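Plovik opens refill and returns service to independent grocers

Household goods supplier extends its container return scheme beyond its own shops, with 317 stores signed up for the first phase

Plovik, the household goods supplier, has today announced that its refill and returns service will be made available to independent grocers for the first time. The service, which has until now operated only in the company's own shops, will be offered to small and medium-sized retailers under a single annual agreement beginning in December.

Under the agreement, participating grocers will receive washing-up liquid, laundry liquid, hand soap and surface cleaner in returnable containers. Customers pay a deposit at the till and receive it back in full when the empty container is handed in at any participating store, whether or not it was bought there. Empty containers are collected on the same vehicle that delivers the next order, washed at the Plovik site and returned to use.

A total of 317 stores have signed up for the first phase. They include village shops, town-centre grocers and a small number of farm shops, most of them trading from premises with limited storage. The minimum order has been set at one mixed crate, and there is no charge for the shelf unit supplied at the start of the agreement.

The decision follows a trial carried out last year with Vasiliauskas, the family-owned wholesaler, in which 448 households agreed to buy their cleaning products only in returnable containers. The trial was intended to test how long containers stayed in the home before being brought back, and whether customers would return them to a shop other than the one where they had paid the deposit. Both findings have shaped the final terms. The return period has been extended from three months to twelve, and the deposit will be the same for every size of container.

"Small shops asked us for this service long before we were able to provide it," said Donal Fitzgerald, Managing Director of Plovik. "They told us that their customers wanted to buy refills close to home, and that the arrangements available to them had been designed for supermarkets with a yard and a loading bay. We have spent a good deal of time on the crate, the paperwork and the collection times, and I am grateful to the grocers who let us try out early versions on their premises."

The range will be sold under the existing Timia name. Labels have been redrawn in larger type following comments from older customers, and each product is now marked with a broad coloured band so that containers can be told apart when stacked. The liquids themselves are unchanged. A fragrance-free laundry liquid, previously sold only in the largest size, will be available in all sizes from the start of the scheme.

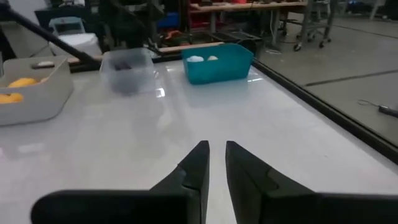 A glossy white tabletop with bins standing on it.

Washing and inspection will continue to be carried out by Plovik employees. Each container is rinsed, washed, dried and checked before refilling, and any that are cracked or badly marked are withdrawn and sent for recycling. The company has invested in a second washing line, which will allow it to process up to 2,000 containers in a working day. Eleven new permanent posts have been created on the line and in the collection team.

Deliveries to the new stores will be handled by Zakus, the regional haulier, under a three-year contract. Zakus already serves many of the grocers concerned with chilled and dry goods, and refill crates will be carried on existing routes wherever possible. Stores will be given a fixed delivery morning and will be told by 4 pm on the previous working day of any change to their order.

Grocers taking part will also receive a short printed guide for staff, a supply of deposit slips and access to a telephone helpline during trading hours. The guide covers the handling of deposits, the storage of empty containers and the steps to be taken if a customer brings back a container from another supplier. Training visits can be arranged on request and are free of charge to stores in their first year.

"The trial showed us that households are willing to change their habits if the shop makes it simple," Mr Fitzgerald added. "It also showed us where we had made it too complicated. The old deposit slip ran to two sides, and the new one is the size of a bus ticket."

Plovik intends to offer the service to a further 400 stores in the second phase, subject to the results of a review to be held six months after launch. The review will consider return rates, the condition of containers on arrival and the views of participating grocers. A summary of its findings will be sent to all stores in the scheme and made available to the public on request.

Independent grocers wishing to be considered for the second phase are invited to register their interest with the Plovik trade office. Applications will be dealt with in order of receipt, although priority may be given to stores in areas where there is no existing return point.

Notes to editors

Plovik supplies cleaning and household products to the retail trade and operates its own shops. Timia is the company's range of refillable household liquids.

The deposit is refundable in full and is shown separately on the customer's receipt. Containers bought in Plovik shops before the launch of the new service may be returned to any participating store on the same terms.

Interviews with Donal Fitzgerald may be arranged through the Plovik press office, which is open from 9 am to 5 pm.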